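Tesodside sports hall gets a small snack counter

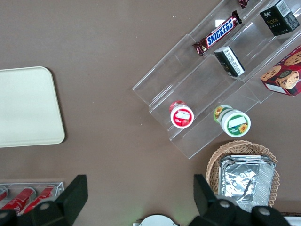

Visitors to the Tesodside sports hall can buy something to eat again. The new counter opened in December at the side of the entrance, where the old drinks machine stood until last summer.

Gemma Marchetti and Reto Egger, who also run the Costach kiosk near the station, will take care of it. They offer chocolate bars, biscuits and other packed things. Hot food is not planned, as the hall has no kitchen that is allowed for this.

"On training evenings the children are hungry and the shop is already closed," said Ms Marchetti. She wants to keep the choice small at the beginning — later it can grow if people ask for it.

The opening was paid with 1042 francs from the autumn sale of the gymnastics club. A further 195 francs came from parents. The counter is open from 5 pm until the last training is finished, and during home matches from one hour before the start.

Wishes for the assortment can be written in the book beside the till. Mr Egger reads it every 2 weeks.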